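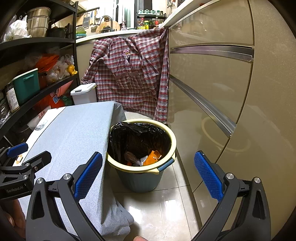
According to Mi-kyung Yoon, the first question students ask about a town wall is when it was built, and she would like them to ask first who had to pay for it. The date usually comes out of the answer, she adds, since the money left more paper behind than the masons did.

Chapter 2
Town Walls and Their Gates

2.1 What a town wall is

A town wall is a defensive wall that encloses a settlement where people live and trade. It differs from the wall of a castle or citadel in what it protects and in who looks after it. A castle belonged to a ruler or a noble family and was kept up from that owner's income. A town wall belonged, in most cases, to the town. The people inside it paid for the stone and stood watch on it, and they were fined when they let their part of it fall down.

Many towns had both. Where a citadel stood at the edge of a walled town, it often had a gate of its own leading to open country, so that its garrison could come and go without crossing the streets. Relations between the two were not always friendly. A ruler who feared the townspeople might insist that the stretch of town wall nearest the citadel be kept low, and a town that feared its ruler might leave that stretch unrepaired for years.

Chapter 1 dealt with fortified hilltops and with the citadels that grew out of them. In this chapter we move down the hill to the town. Most of the examples are drawn from Dillura, a river town whose wall survives in long stretches and whose account books survive almost complete from 1468 onward. Other towns are brought in where Dillura is unusual.

2.2 The parts of the wall

The main terms are given here because they will be used without further explanation in the rest of the book. A longer list can be found in the glossary on page 204.

Curtain. The plain length of wall between two towers. The word has nothing to do with thickness, and a curtain may be thin or very thick.

Wall walk. The path along the top of the curtain, used by the watch. It could be the top of the masonry itself or a timber platform fixed to the inner face. Timber walks have nearly always rotted away, and the row of square holes that held their beams is often the only sign of them.

Parapet. The low wall on the outer side of the wall walk. When it has gaps in it, the gaps are called crenels and the raised parts merlons.

Mural tower. A tower built into the line of the wall. It stands forward of the curtain so that defenders can shoot along the wall face on both sides. Many mural towers in towns were left open at the back. An open tower was cheaper to build, and an enemy who captured one found no shelter in it from the town side.

Postern. A small gate, usually wide enough for one person or one animal. Posterns served mills, landing places, gardens and wells outside the wall. They were a constant worry to the watch.

Ditch. The trench in front of the wall, wet or dry. In a dry ditch the soil that was dug out was often thrown up on the inner side as a bank, and in many towns this bank is older than the masonry on top of it.

2.3 The wall at Dillura

Dillura lies in a bend of the Tonix, with the river on its north and east sides. The ground on the south side is flat. On the west it rises to a low ridge that overlooks the town, and this ridge was the weak point of the site. An attacker who held it could see into the streets.

The first defense was a bank and ditch that ran from river to river across the neck of the bend. No written record of it exists. It was found when a drain was cut through Salt Lane, and pottery from under the bank shows that people had already been living on the spot for some time before it was raised.

The stone wall followed the bank for most of its length. At the western end it left the old line and swung outward to take in a suburb of dyers and tanners, who needed running water and had settled along a side stream of the Tonix. The change of line can still be seen from the street. East of the Grimine Gate the wall stands on a visible rise, and west of it the ground is level on both sides.

At its fullest extent the circuit had 20 mural towers. They were not evenly spaced. Along the western ridge they stand close together, and on the river side there are long curtains with no tower at all. The town evidently trusted the river, and the accounts show very little spent on that side except after floods.

2.4 Gates

A gate was the most expensive part of a wall and the most used. It had to be wide enough for loaded carts, and for that reason it was also the easiest place to break in. Builders answered this problem in several ways. They set the opening between a pair of towers, they made the passage long, and they closed it at more than one point, with a portcullis near the outer end and heavy wooden doors farther in. Some gates had a walled forecourt in front, called a barbican, which forced anyone approaching to turn before reaching the main passage.

The Grimine Gate at Dillura shows most of these features. It faces the ridge road. Two drum-shaped towers flank a vaulted passage, and the grooves for the portcullis can be seen in the side walls. The barbican was pulled down when the road was widened, but its foundations are marked in the paving with darker stone.

Gates did a great deal of everyday work that had little to do with war. Tolls were collected there. Strangers gave their names and were told where they could lodge. Bread carts from outside the town were checked for weight. The room above the passage served at different times as a lockup, a store for ladders and fire buckets, and a meeting place for a guild that had no hall. When the gates closed at dusk, a bell was rung, and latecomers either paid to be let in at the postern or slept outside.

The names of gates need some care. A gate may be named for the place its road leads to, for a nearby church, for a market, or for a family that once rented the rooms above it. Names also moved. The Grimine Gate appears in the earliest accounts as the West Gate, and for a short period another gate farther south went by the Grimine name. A student who reads the accounts without knowing this will conclude that the same gate was rebuilt twice within a few years.

2.5 Paying for the wall

Towns raised money for their walls in three main ways. The first was a toll on goods brought in for sale, granted by the ruler for a fixed number of years and often renewed. The second was labor. Each household owed days of work on the ditch, and households that could afford to do so paid someone else to dig. The third was rent. The town let out towers, ditches and strips of land along the wall to people who promised to keep them in repair.

Rent brought trouble with it. Tenants cut doors and windows through the curtain, planted fruit trees in the ditch, and built sheds against the inner face. A lane was supposed to be kept clear along the inside of the wall so that defenders could move quickly from one part to another. At Dillura the same order to clear this lane is repeated so often that it cannot have been obeyed for long.

The account books begin in 1468 with a payment for lime and for the hire of a boat. They do not begin with the building of the wall. Han-gyeol Ko has argued that the books were started because the toll grant was about to run out and the town needed to show the ruler how the money had been used. If that is right, the early entries may make the wall look more neglected than it was, as a town asking for a renewal had good reason to list every crack.

2.6 Decline and survival

Few town walls were knocked down all at once. Most were given up in pieces. A gate was removed to let traffic through, a curtain was sold for its stone, a ditch was filled and built over. Heavy guns had made high, thin walls a poor defense, but many towns kept theirs long after that for the sake of the tolls. Where tolls ended, walls often came down soon afterward.

Survival was mostly a matter of local convenience. A wall that held up a slope or formed the back of a row of houses was left alone. The longest standing stretch at Dillura runs behind Björklund, a district of small houses whose rear rooms use the curtain as their fourth side. Several of the old beam holes were turned into cupboards.

Even where no stone remains, the line of a wall can often be traced on a street plan. Look for a curved street with long narrow plots on one side and irregular ones on the other, for a sudden widening where a gate once stood, and for street names that mention a ditch, a bar or a bridge with no water near it. Section 2.7 takes the southern side of Dillura, where nothing survives above ground, and works through the plan street by street.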